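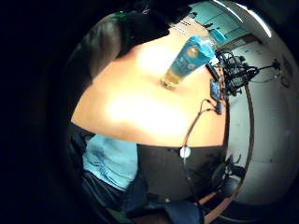
Surely it's the alum and not the size at all, went the reply pencilled under my last entry, and have you tried a fresh bag before blaming the water again? Fair. Fresh bag tried. Still think it's the water, mostly.

Jun 4, 2023
Marbling bench, Trisbridge. Quiet in, got a good run at it.

Where we'd got to
Colours sinking at the edges of the tray, reds worst. Whatever did stay up came off the paper in the rinse, in patches, like a bad transfer. Drusdale paper and the cheap cartridge both did it, so not the paper. Whole of May was like that, more or less, apart from the one good afternoon which I didn't write up properly (no mix noted, no room temperature, nothing. Lesson there).

Size
Mixed last night, carrageenan, blended hard and left covered to stand. Skimmed twice with newspaper strips before starting. Thicker than last time, about the feel of thin wallpaper paste. Split it in two: one lot made with tap water, one with bottled still. Same powder, same scales, same blender, washed out between. Tap batch had gone slightly grainy by morning and the other hadn't. Could be my blending, I did the tap one first and lost patience with it.

Alum
New bag. 12 g to 200 ml warm water, sponged on in one direction, sheets stacked damp under a board. Pencil cross on the alumed side of every sheet this time!! Found a May sheet with no cross on it and I'm now wondering how many of those "failures" were just me printing the wrong side.

Tray 1, tap water
Ochre first, spread fine. Blue on top, fine. Red sank in threads straight off, one more drop of ox gall and it shot out to the sides and thinned everything else. No middle ground with that red. Pulled a few anyway. Two came away in the rinse, the rest held but pale. New alum has helped, then, as pencil person said. Patches smaller and only at the corners.

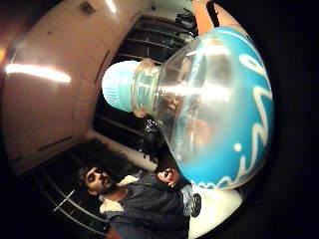 Tray 2, bottled water
Much better behaved. Red stayed where it was dropped with the gall I'd mixed for tray 1, no extra. Combed it with the wide rake and got proper clean points, first time in weeks. Rinse was fine, a little loose colour and then clear. Only complaint is a skin forming if I left it to answer the phone. Skim between every sheet, not every other.

Not going to buy bottled for a full tray every week, daft money. Bakke shop sells a softener you stir in before the powder, will try that next with tap, and leave everthing else alone. One change at a time, which I keep saying and keep not doing.

Red
Cirgate red is the difficult one in both trays really, just less so in the second. Pigment feels gritty under the knife. Mulled a bit of it again with water on the glass slab till it stopped scratching, jar is marked REMULLED on the lid, please use that one and leave the old jar for me.
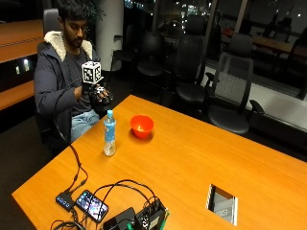 Also mixed it weaker than the label wants and it still read as red once dry, so we've probably been overloading it all along. Overloaded colour sinks, I knew that. Wrote it on the wall in March or whenever and then stopped looking at the wall.

Drying
Sheets over the rods, 41 on the rack incl. the test strips. Keep the window shut on that side, dust is getting on them. Press tommorow evening, not before, the corners are still cockling.

To do
Softener from Bakke
Gall dropper is cracked, new one
Order more Drusdale, the cream, 7 sheets left
Tip the tap batch away, keep tray 2 covered in the cool cupboard and see if it's any use on the next go
Label the combs. Again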